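법무 리포트
공동개발계약의 지식재산권 조항, 어디까지 써야 하는가
2024. 4. 1.

공동개발계약 분쟁은 대개 개발이 끝난 뒤에 시작된다. 부품 업체 쿠른몬트와 설비 업체 데미시의 사건도 그랬다. 두 회사의 계약서는 본문만 104쪽이었으나 결과물의 귀속을 정한 문장은 하나였다. "개발 결과물은 양 당사자의 공유로 한다."

문제는 특허법의 공유 규정이다. 공유자는 특약이 없으면 상대방의 동의 없이 특허발명을 스스로 실시할 수 있다. 반면 지분을 양도하거나 제3자에게 실시권을 허락하려면 다른 공유자의 동의가 필요하다. 생산 설비가 없는 쪽은 권리를 절반 갖고도 수익을 내기 어렵다. 데미시가 외주 생산을 위해 실시권 설정을 요청했을 때 쿠른몬트는 답하지 않았고, 협의는 186일을 끌었다. 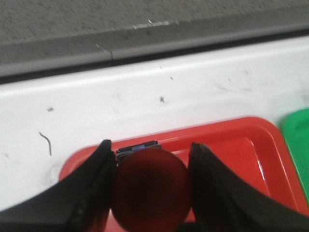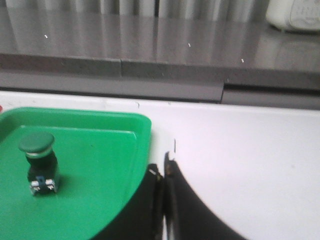
녹색 트레이 위의 버튼 스위치
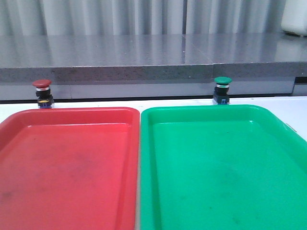
실무에서는 귀속 조항을 최소한 세 층으로 나눈다. 계약 전부터 각자 보유한 배경기술, 계약 이행 중 단독으로 만든 성과, 공동으로 만든 성과다. 배경기술은 별지에 출원번호와 문서명으로 특정한다. 별지가 비어 있으면 나중에 기존 기술이었음을 주장하는 쪽이 입증에 애를 먹는다.

공동 성과에는 동의 간주 조항을 두는 방법이 있다. 서면 요청을 받고 일정 기간 안에 거절 사유를 밝히지 않으면 동의한 것으로 본다는 내용이다. 기간의 기산점은 발송일인지 도달일인지 명시한다. 경쟁사에 대한 실시 허락은 예외로 빼는 경우가 많고, 이때 경쟁사의 범위도 정의 조항에 적어야 한다.

출원 비용도 자주 빠진다. 피섹 프로젝트의 계약은 국내 출원비만 균등 부담으로 정했고, 해외 출원은 언급이 없었다. 결국 한쪽이 비용을 전부 낸 뒤 지분 조정을 요구했다. 비용을 내지 않는 당사자의 지분 처리는 계약 체결 시점에 정하는 편이 낫다.

두 회사는 8월에 수정 계약을 체결했다. 귀속 조항은 네 개 항으로 늘었고, 배경기술 목록이 별지 2로 붙었다.

글·보드우드 법률사무소 기업자문팀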